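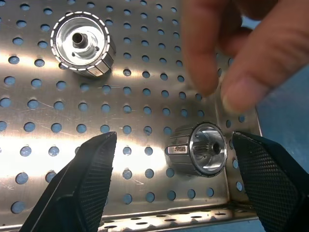 Filed under: Cell Faults > Pick and Place > Knob Line

Ticket 123, opened Mon 28 June
Status: waiting on vendor
Cell: Daster bench cell, Cleletti controller

Fault: arm kept moving for 90 ms after the hand-detect input went high. Limit on this cell is 15. Operator was reaching over the tray to stand a knob up. No contact, no injury. Cell locked out.

Log
1. Pulled the controller trace. Input registered on time. Stop command went out late.
2. Repeated with a test rod in place of a hand, tray loaded with aluminum knobs. Late stop on 7 runs.
3. Covered the perforated steel with matte black card. No late stops. Glare off the tray suspected.
4. Took the card out and turned the overhead light down. Late stops came back, fewer of them.
5. Rolled wrist camera firmware back to the previous Plurnimari build. No change.

Current theory: pose retries on a knob lying on its side hold the motion thread, and the stop waits behind them. Not confirmed. Trace sent to Chu support.

Until closed: no hands over the tray with drives enabled. Right knobs with the long tongs, drives off.

2 comments | 0 shares
Contact the automation desk | Back to top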